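Clearing the play food off the table

17/01/2023

I have been putting off the pretend fruit since September. It started as one small bag from Jikano and now there is more of it than real fruit in our kitchen. Marthinus Moodley asked me which pieces I still wanted, so I got everything out and went through it.

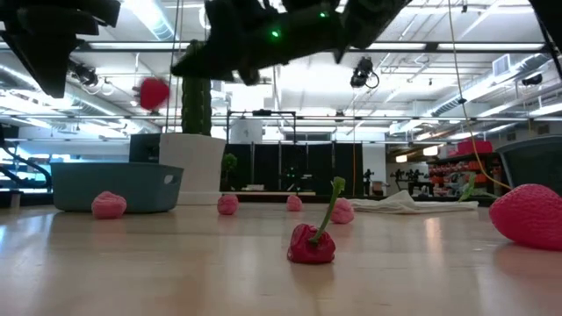
Strawberries in two sizes, the red pepper, and the cactus behind.

The strawberries are the problem. The small pink ones roll, and they get under everything. The big red ones stay where you put them. I decided that anything strawberry goes in a tray or the basket, and the pepper can live on the shelf by the cactus. I like its long stem, so it stays out.

I looked at divided boxes from Vonulley, but they were 11 inches deep and my shelf isn't.
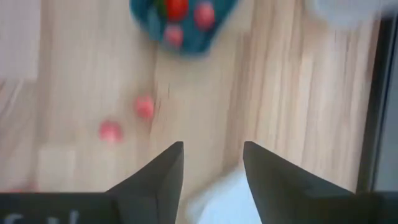
Wood grain and a bit of pale blue and white.

The wood needs very little. I go over it with a barely damp cloth, along the grain, then a dry one. I tried the Ntuli oil last year and it left streaks, so I gave the bottle away.

Cloths get folded in a long panel, which fits the drawer better than squares.
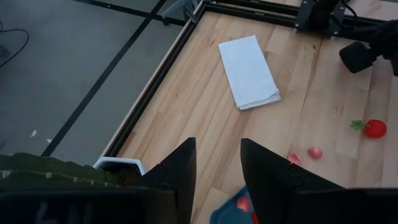
White towel folded, blue tray in use.

The whole job took 20 minutes. Next is the drawer with the 1000 piece puzzle from Eria, which is short 2 pieces.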